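Publicado em janeiro, arquivado em Vinho e manias

Faz três meses que deixei de dar notas aos vinhos que bebo e, até agora, ninguém me escreveu a pedir que voltasse. Tomo isto como sinal de que as notas serviam sobretudo para mim, para eu poder dizer que uma garrafa valia mais do que outra sem ter de explicar porquê.

O que me traz aqui é outra mania, a dos copos. Mais concretamente, a ideia de que cada casta precisa de um copo desenhado de propósito e que, sem ele, estamos todos a beber sumo de uva com pretensões. Já ouvi isto em provas, em jantares, numa loja onde entrei para comprar um saca-rolhas e de onde quase saí com 6 copos de borgonha. Quase. O vendedor era bom, eu é que sou forreta.

A culpa mais recente é do Karthik Haque, com quem divido uma garrafa de vez em quando e discordo em quase tudo o que vem lá dentro. Apareceu cá em casa com uma caixa da Flinach: três modelos diferentes, um para tintos encorpados, um para tintos delicados e um terceiro que, segundo o folheto, «liberta a tensão mineral dos brancos de altitude». Li a frase duas vezes em voz alta. Continuo sem saber o que é que estava preso.

Convém dizer que não acho que o copo seja indiferente. Quem já bebeu um bom tinto num copo de plástico, num casamento ao ar livre, sabe que alguma coisa se perde ali, nem que seja a boa disposição. Um copo com bojo, que feche um pouco em cima, deixa rodar o vinho e guarda algum aroma antes de lá pormos o nariz. Até aqui vou com toda a gente. A minha dúvida começa quando me dizem que a curvatura do bordo atira o líquido para uma zona exacta da língua, onde se sente o doce ou o ácido. Esse mapa da língua, com as zonas muito arrumadinhas, aprendi-o na escola e já foi desmentido há muito. Sente-se tudo em quase todo o lado. Mas o mapa continua impresso em folhetos, porque fica bonito e ajuda a vender o terceiro copo.

Fizemos então a prova. A Agnes Chisholm serviu, de costas para nós, e nós provámos de olhos vendados com dois panos de cozinha que cheiravam a detergente (o meu mais do que o do Karthik, e ele nunca mais se calou com isso). O vinho era sempre o mesmo, um tinto da Diletti que custa pouco e não envergonha ninguém. A ideia era descobrir em que copo ele estava «certo».

O Karthik escolheu o copo dos brancos. Com grande convicção, diga-se, e com um discurso sobre fruta preta que durou mais do que o gole. Eu escolhi o dos encorpados na primeira volta e o dos delicados na segunda, o que me deixa muito mal como provador e bastante bem como céptico. A Agnes, que bebeu do copo de água dela, disse que estava bom.

Uma prova destas não demonstra nada, eu sei. Éramos dois, já tínhamos jantado, e de olhos vendados sente-se na mesma o peso e o tamanho do copo contra o nariz. Quem quiser desmontar a experiência tem por onde pegar. Só gostava que usassem o mesmo rigor com as provas das marcas, em que a pessoa que apresenta o copo nos diz primeiro o que vamos sentir e depois pergunta se sentimos. Com um bocado de jeito, eu também vos punha a encontrar notas de cedro numa gasosa.

Há depois a questão do preço. Vi um decantador da Lamont a 500 euros, soprado à boca, com uma forma que só pode ter sido pensada por alguém que nunca lavou um decantador. Perguntei na loja como é que se limpava aquilo. Umas bolinhas de inox, disseram-me, vendidas à parte. O gargalo era mais estreito do que o meu dedo mindinho – e eu tenho mãos de pianista, ou pelo menos foi o que a minha avó sempre disse. Comprei um jarro de vidro numa feira e tenho decantado nele tudo o que deita depósito. Lava-se com o escovilhão dos biberões.

Uma leitora disse-me na caixa de comentários que eu implico com tudo o que é caro. Talvez. Implico mais depressa com o que é caro e vago ao mesmo tempo. Se me disserem que um copo é leve, fino, agradável na mão e que parte se olharmos para ele de lado, eu acredito e até posso pagar. Já tive um assim e tenho saudades dele. Quando me falam de energia, tensão e verticalidade, guardo a carteira. 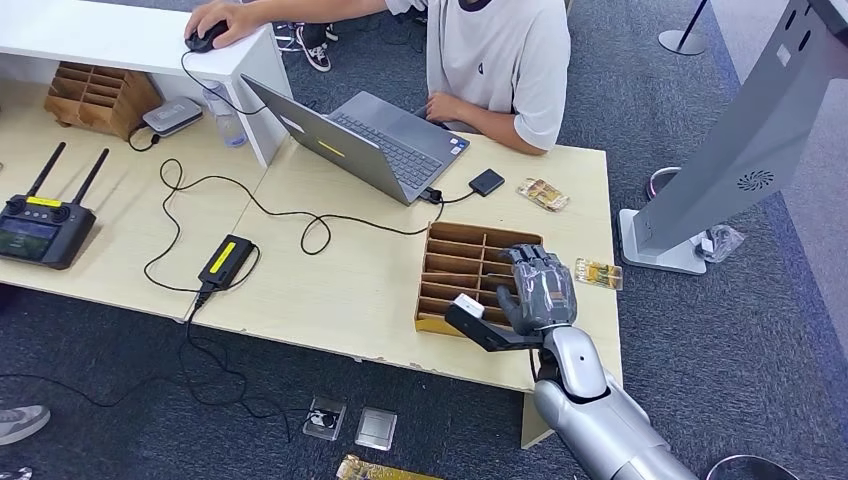

Afinal, quantos copos diferentes é preciso ter em casa para beber bem?
Um modelo chega, desde que tenha bojo razoável, pé comprido e abertura um pouco mais estreita do que a barriga. Serve para brancos, tintos e, se ninguém estiver a ver, para espumante.

Pelo espumante já fui repreendido. Havia a taça, depois veio a flute, e agora a flute é para ignorantes e devemos todos beber por uma tulipa. Nesta última mudança até acho que têm razão, que numa flute mal se cheira alguma coisa. Mas custa-me ver gente a deitar fora os copos da mãe por causa de uma moda que daqui a uns anos há-de ser corrigida por outra.

Quanto ao resto do armário, fiz as contas ao que uso. Tenho seis copos iguais, de uma marca que nem está gravada na base, e um sétimo, solitário, que veio de brinde com uma garrafa da Nolent e que tem o logótipo a desaparecer de um lado. É o que uso quando bebo sozinho. O vidro é grosso, o bordo tem um rebordo que qualquer escanção acharia uma ofensa, e ontem à noite bebi por ele um branco com quatro anos de garrafa que me soube lindamente.

O Karthik deixou cá a caixa da Flinach, diz ele que por esquecimento. Já me mandou duas mensagens a perguntar se tenho usado o dos brancos. Tenho, com água das pedras e uma rodela de limão, e da próxima vez que ele vier vou servir-lhe aí o tinto da Diletti, a ver se volta a fruta preta.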